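Leasing Ground in the Closach Valley

Farmland in the Closach valley seldom comes to public sale, and for most growers the route to more acreage now runs through a lease. The terms of those leases have changed considerably over the past decade, and landowners who have relied on a handshake are being advised to put their arrangements in writing.

The Kirkegaard tract is a useful case. Its 600 acres lie in 13 parcels on both sides of the Uvarine road, and until recently they were rented to five operators under five separate agreements. Two of these made no mention of drainage. One had expired without notice and continued from year to year on the old rent.

Trirkeck Land Services, which manages the tract for the family, has since moved all the parcels to a single form of lease. Rent is due in two payments, in March and November. Tenants must submit soil tests every third year, and tile repairs above $3,382 are paid by the owner. Smaller repairs fall to the tenant.

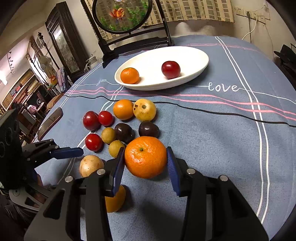 The new form also settles the question of notice. Either party may end the lease by written letter delivered before the first of September, and a tenant who has already applied lime or fall fertilizer is repaid on a fixed schedule set out in the appendix. Hunting rights stay with the owner unless the lease states otherwise.

Owners considering a similar change should begin with the parcel maps. On the Kirkegaard tract, the survey found a fence line 14 feet inside the recorded boundary.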